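Table clearing, kitchen corner
Gallery 3 – Pekach house notes

The table at Pekach serves for both eating and storage, so it collects small waste faster than the worktop does. The cloth measures 900 mm from the centre to the hem and is washed every February and again when needed. Clearing follows a fixed order: paper first, then wrappers, then cans. Bowls and appliances stay where they are.

Used paper towel and tissue on the flowered cloth, with a snack wrapper and a drink can still to go. The bowls at the back hold a dark green pumpkin; the white pot beside them is a Royalstar.
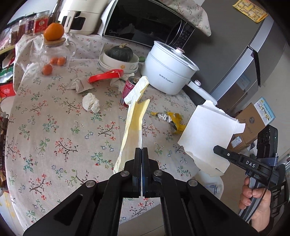 Cheema wrote in to say that cans should go first, as a knocked can does more harm to a cloth than any amount of paper. At Drikum they lift the cans, wipe the rings and only then collect the tissue.

The point is fair for half-full cans. Our order was set for empties, and paper takes up the most room in the bag – a 16 litre liner fills quickly if it goes in unfolded. Stained towel goes into general waste, never with clean paper.

After clearing, the cloth is shaken outdoors and checked for grease. Marks are treated with 1000 ml of warm water and a little washing-up liquid, then blotted from the edge inwards.

Next gallery: the Wornus shelves, before and after sorting.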